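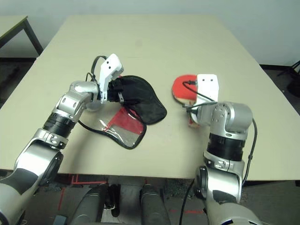 双腕ロボットのグリッパー:手首で配線がアーチ状に浮く場合の取り回しと原点ずれ

質問

双腕のセルを1台担当しています。左右とも2本指の白いグリッパーで、卓球のラケットをケースに出し入れする作業をさせています。左がケース、右がラケットを持つ役割です。写真は作業中のもので、ロボットか人の頭のカメラから見た向きです。

困っていることは2つあります。

1つ目は左手首の配線です。手首からグリッパーの上にかけて、黒いケーブルがアーチ状に浮いています。前腕の黒い蛇腹状のリングのあたりが手首の回転軸で、ここを大きく回すとアーチの高さが変わります。短くすると回したときに突っ張り、長くするとケースの布をつかみにいくときに引っかかりそうで、ちょうどいい長さが決まりません。今は結束バンドで前腕側の1か所だけ留めています。

2つ目は左グリッパーの開閉です。起動直後は問題ないのに、午前中いっぱい動かすと、全閉の指令を出しても指先にわずかな隙間が残ることがあります。再起動して原点復帰をかけると直ります。右では一度も出ていません。ラケットの柄をつかむ右と違い、左は薄い布をつまむので、隙間があると布が抜けます。

コントローラーの稼働カウンターは1,759時間です。納入元のItdaleには問い合わせ済みで、返事待ちです。それまでに自分で確認できることがあれば教えてください。グリッパーの制御ソフトはFurkovの標準のもので、設定は納入時から変えていません。

投稿者:Tanner McKinnon

回答1(質問者が選んだ回答)

配線と隙間は別の問題に見えますが、つながっている可能性があるので、配線から先に片付けるのがいいと思います。

ケーブルの長さは、手首の軸を両方の端まで回した状態で決めます。中央の姿勢で見た目を整えると、たいてい片側で足りなくなります。手順は次のとおりです。

1. 非常停止を押し、主電源を落とす。腕が自重で下がる機種なら、先に台の上に緩衝材を敷いて腕を預けておく。

2. 結束バンドを切る。ニッパーの刃はケーブルと反対側に向ける。

3. コネクターの根元、回転部の手前、回転部の先の3か所で、被覆に白い筋やつぶれがないか指でたどって確認する。筋があれば長さの調整はやめて交換。

4. ブレーキを解除できるなら、手で手首を片側の端までゆっくり回し、ケーブルが張らない位置を見つける。反対側も同じように見る。

5. 両端で張らない長さのうち、いちばん短いところにテープで印をつける。

6. 印の位置を面ファスナーで仮留めする。前腕側だけでなく、グリッパーの付け根側にも1か所。回転部をまたぐ区間は留めない。

7. 電源を入れ、低速で実際の作業を5回通す。引っかかりがなければ本留め。

結束バンドで本留めする場合は、締めたあとにケーブルが指で少し滑るくらいにしてください。強く締めると、その位置で中の線が切れます。うちは全部面ファスナーのままです。見栄えは落ちますが、点検のたびに切らなくて済みます。

アーチが残ること自体は構いません。手首が回る以上、余長はどこかに必要です。気にするのは、アーチが指先より前に出るかどうかです。布のケースのように形が変わるものを持ち上げると、布がたるんで予想外の位置に来ます。アーチは指の開く方向を避け、手の甲側に寝かせるようにします。

次に隙間です。確認する順番を書きます。

まず、ケースもラケットも持たせずに全閉させて、隙間が出る状態かどうかを見ます。空の状態で隙間がなければ、原点の問題ではなく把持力か滑りの問題です。

空でも隙間が出るなら、指の取付ねじの増し締め。ねじが緩んでいると指が少し開いた位置で安定します。緩んでいた場合は、ねじを外して古い緩み止め剤を落とし、塗り直してから規定トルクで締めます。トルクの値は機種の説明書を見てください。ここに数字を書くと別の機種の人がそのまま使うので書きません。

ねじに問題がなければ、指の内側と直動ガイドの清掃です。布を扱う手は繊維くずがたまります。エアで吹くと奥に入るので、乾いた綿棒でかき出してから、けばの出ない布で拭きます。グリスは指定品を薄く。はみ出した分は拭き取ります。

それでも残る場合、原点のカウントがずれている疑いが出てきます。再起動で直るという点はこれに合います。配線の断線しかけや、コネクターの半差しでもエンコーダーのパルスが抜けることがあるので、上の手順3がここで効いてきます。

最後に、左右のグリッパーが同じ型番なら、入れ替えて症状が左に残るか右に移るかを見るのが確実です。左に残れば腕側の配線、右に移ればグリッパー本体です。入れ替えたあとは両方とも原点復帰とツール座標の確認を忘れずに。

回答者:Ravinder MacLeod

回答2

うちも同じような症状が出て、朝と昼休み明けに原点復帰をかける運用にしたら困らなくなりました。原因は調べていません。起動スクリプトに1行足すだけなので楽です。

回答者:Irfan Butt

 コメント(Ravinder MacLeod)
 断線しかけだった場合、その運用だと気づかないまま完全に切れます。先にケーブルだけは見たほうがいいです。

回答3

補足です。制御側の設定も一度見てください。Furkovの標準設定では、全閉の判定が「位置に到達」または「電流が上限に達した」のどちらかになっているはずです。電流の上限が低いと、ガイドの動きが少し重くなっただけで、閉じ切る前に完了扱いになります。うちは上限が800mAで、清掃したら設定を触らずに直りました。

値を上げるのは清掃のあとにしてください。先に上げるとごみを押しつぶしながら動くことになり、ガイドに傷が入ります。それと、全閉したときの位置と電流をログに残しておくと、納入元に出すときに話が早いです。1日分あれば、徐々にずれるのか、ある時点で急に飛ぶのかが分かります。徐々なら汚れか温度、急なら配線を疑います。

回答者:Gaétan Sandhu

質問者からの追記

ありがとうございます。回答1の順番でやりました。

ケーブルは回転部の手前、結束バンドで留めていた位置に浅いつぶれがありました。白い筋はありませんでしたが、予備があったので交換しました。留め方は面ファスナー2か所にして、余長は手の甲側に寝かせています。

指のねじは緩みなし。ガイドからは黒い繊維くずが出ました。電流の上限は納入時の値のままです。

交換と清掃を同じ日にやってしまったので、どちらが効いたのかは分かりません。その後31時間動かして、隙間は出ていません。グリッパーの入れ替えは、また症状が出たら試します。外したケーブルはItdaleに送って見てもらう予定です。

投稿者:Tanner McKinnon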